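Open day at the Dremholm footwear works

Posted in: Visits and days out

The works at Dremholm opens to the public twice a year, once in April and once in the autumn. I missed the spring one through a mix-up with the tickets, so I booked the autumn date as soon as it went up and took the early train on Fri 27 October. The notes below are for anyone thinking of going to the next one, and for the members who asked me what was there.

Getting there

The station is at the bottom of the hill and the works is at the top. There is a bus, the 62, which stops outside the main gate, but it had just gone when I came out of the station and I walked. It took me twenty-five minutes with a bag. The road has a pavement on one side only and crosses over halfway up. If you are driving, the car park is behind the building and you go in past the Mosoti tile warehouse, which is not signposted from the main road.

Entry was by printed ticket or by giving your name at the gate. We were given a paper badge and a pair of safety glasses and asked to wait in the old canteen, where there was tea in an urn and a plate of shortbread. The groups went round at half-hour intervals. Mine was led by Erasto Bakilana, who works in the moulding hall and has been at the site for most of his working life.

The material store

The tour begins where the material comes in. Kaltwood, the company that runs the works, makes slides, clogs and garden shoes, all of them moulded from foam. The raw stuff arrives as small pellets in sacks on pallets. Erasto passed round a tub of it and let us put our hands in. It feels like dry rice but lighter. The colour is added separately, as a second kind of pellet that is very strongly coloured, and only a small share of it goes into each batch.

There is a rack of colour samples on the end wall, each one a flat square with a hole in the corner and a paper label. Pale colours are the hardest to keep the same from one batch to the next, he told us, and the greys and the lilacs are checked more often than the navy. A woman in our group asked about recycled material. The trimmings are ground up and used again, but only in the dark colours.

The moulding hall

You hear the hall before you get to it. We were given ear plugs at the door and stood behind a yellow line, and Erasto did his talking before we went in. The presses stand in two rows. Each has a set of metal moulds, and when the mould opens the shoe comes out at a fair speed and lands in a tray. It comes out larger than the mould it was made in, which surprised most of us. The foam swells as soon as it is let go and then shrinks back over the next day or so. The moulds have to be cut to allow for this, and the shoes cannot be packed until they have stopped changing size.

A full shift makes nearly 1000 pairs on this line. There was a tray of rejects near the door, mostly with marks on the strap or a corner that had not filled. We were allowed to handle these. Even the bad ones looked fine to me until the fault was pointed out.

I would have liked longer in the hall, but the next group was already waiting at the door. We had perhaps ten minutes.

The mould store

Beyond the hall is the room where the moulds are kept when they are off the presses. For me this was the best part of the day. Haoran Xiao looks after the tooling and had put two moulds out on a bench, one new and one worn out. The worn one had lost the sharpness in its grooves, and he had set a shoe from each beside them so that we could run a thumb over the difference. The new one gave a clean ridge. The old one felt nearly smooth.

He explained how the lines in a footbed get there. They are cut into the metal in reverse and there is no second process. The same goes for the holes in a strap. If the hole is in the mould it is in the shoe, and if someone wants it moved, a new piece of metal has to be made. The shelves go up to the ceiling and hold 700 moulds, counting left and right and every size separately. Some are for styles that have not been made for years. They are kept in case an order comes in.

Mortimer Iwasaki, who was in my group and used to work in plastics himself, asked a long run of questions about cooling that I could not follow. Haoran seemed pleased to get them.

Resting and checking

The resting room is kept at a steady warm temperature and is full of racks. There is not much to do in it except look at shoes. After that comes the checking bench, where two people measure a sample from each batch against a metal gauge and bend the sole by hand. They also match lefts with rights. A pair can be put together from different trays, so the colours have to be compared under a lamp.

I asked how they know when a sole is too soft. Afiq Krishnan, on the bench that morning, told me there is a meter for it, and he showed me, but that he can usually tell with his thumb first.

The slides

One style came up again and again during the day, a slide with a single wide strap, and I spent some time with the pale lilac version. The sole is thick and built in layers, with the lower band a little wider than the upper. There is a raised rim round the footbed and fine grooves along it. The strap stands up in a high arch and has a triangular opening low down near the front.

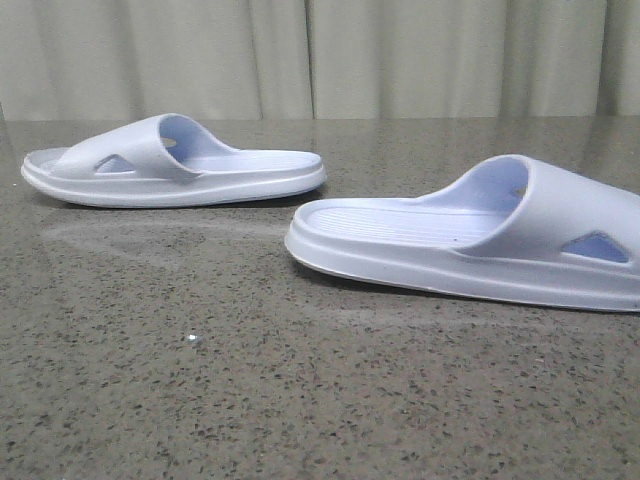 The shop and the seconds table

The tour ends in the shop, as they all do. It is one room with shelves on three sides. Prices were a bit lower than in the high street for current styles and a good deal lower on the seconds table, where everything was sold as seen. The sizes were badly mixed up by the time I got there. If you want seconds, go on an early group.

I bought a pair of garden clogs in dark green. The fault is a small dimple on one heel. They also sell insoles, and a foam kneeling mat which several people were carrying out under their arms. Cards are taken but the machine was slow, and there was a queue to the door for most of the time I was in there.

Next to the shop was a small table run by Clevemus, the local history group, with photographs of the building from when it was a rope works. Obadia Ogola was in charge of it and is collecting memories from anyone whose family worked there. He has a booklet for sale and would be glad to hear from people by post.

Practical points

The whole visit takes 2 hours, including the wait in the canteen. There is a lot of standing and one flight of metal stairs between the mould store and the resting room. A lift is available if you ask at the gate. Closed shoes must be worn on the tour, and one man in sandals was lent a pair of overshoes. Photographs are not allowed in the moulding hall or the mould store, but are fine everywhere else.

The canteen does not serve lunch on open days. There is a café by the station that does soup and toasties until three. Bookings for April open after the new year, and the early groups go first.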